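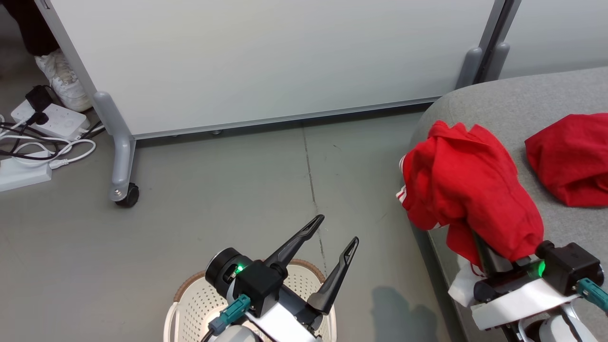
2. Method

2.1 Rooms and boards

The study compared how long dry-erase ink stays removable on mobile whiteboards in shared teaching rooms. Two buildings were used, Jullow and Pindinden. Both have rolling boards on metal frames, which students move between rooms as needed. Fixed wall boards were left out, as most of them had been resurfaced in August and the age of the older coating could not be established.

Each test board was cleaned with the same solution and left for one night before marking. A test patch was a filled square, 4 cm on a side, drawn with a chisel-tip marker in a single layer. Black, blue, green and red were used. Patches were kept away from the rails, where dust collects and changes the result.

2.2 Wiping procedure

Patches were wiped with a dry felt eraser under a fixed load. The eraser was attached to a sled built in the Filtard workshop, so that the pressure did not depend on the person wiping. One stroke was one pass in one direction. Strokes were repeated until the gray reading of the patch returned to within the tolerance of the clean surface, or until 70 strokes had been made. A patch that reached the limit was recorded as failed. In total 2812 strokes were logged.
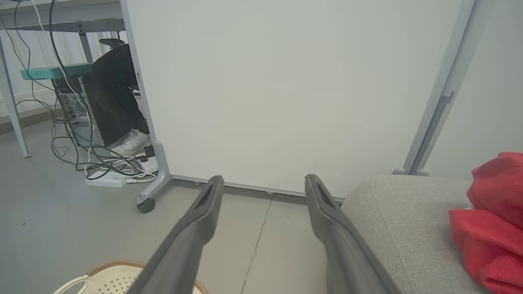 The caster brakes were locked before each run. In the first trial this was skipped and the board crept backward under load, so those readings were thrown out and the patches redrawn.

3. Results

Fresh ink came off in a few strokes on every board, and color made no difference that could be separated from the scatter. After one week the colors split. Black and blue were still removed without trouble. Red took longer, and green was the slowest on all boards in both buildings. Of the green patches left for the full period, 86 percent failed.

The Pindinden boards did worse than the Jullow boards at every age. The coating there is older, but the rooms are also warmer - the two effects were not separated.

4. Sources of error

The gray reading was taken with a handheld meter, and its position was judged by eye. Repeated readings on a single clean patch differed by some 4 percent. Marker wear was not controlled. The eraser felt was brushed out between patches but not replaced, and late runs may therefore show slightly higher stroke counts than early ones. Room humidity was logged in Jullow only.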